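Bathroom set added to the Preverness teleoperation data

4th November

The Preverness manipulation project has finished its first pass on domestic bathrooms. The set holds 2,142 episodes of laundry handling and door approach, all collected by teleoperation on a two-arm platform. Each episode stores the head view, the wrist views, joint positions and gripper commands on a common clock.

The laundry task is short. The operator brings the right gripper to the towel, closes on the fabric and lifts. Towels are hard on grasp planners: the shape changes with every placement, and a wire basket gives depth sensors a broken outline. 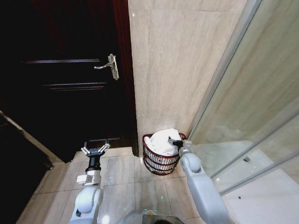
Head view: right gripper at the towel in the wire basket, left gripper open near the doorway.

Policies were trained on 50, 600 and 1,000 laundry episodes, first with the head view alone and then with the wrist views added. At 50 episodes the two versions could not be told apart. At 600 the wrist views gave fewer missed grasps, mainly where the arm blocked the head view of the fabric. Going to 1,000 brought little further gain on towels. The remaining failures were snags on the basket rim during the lift.

Door approach is scored separately. A trial counts as good if the gripper reaches a pre-grasp pose from which the lever can be taken without moving the base.
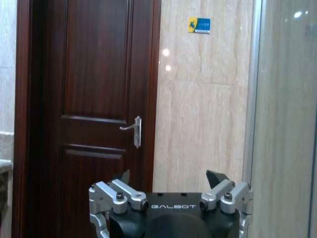
Polished stone and glass were the main source of error. Reflections shift as the wrist moves, and the Gultard depth filter used last season treated some of them as surface. The filter now compares three successive readings before accepting a point. This adds a small delay, which operators did not report as a problem.

The Li annotation format is unchanged, so existing loaders will read the new episodes. The Skullico scoring scripts need the current release. Kitchen episodes are next in the queue, using the same clock and calibration procedure.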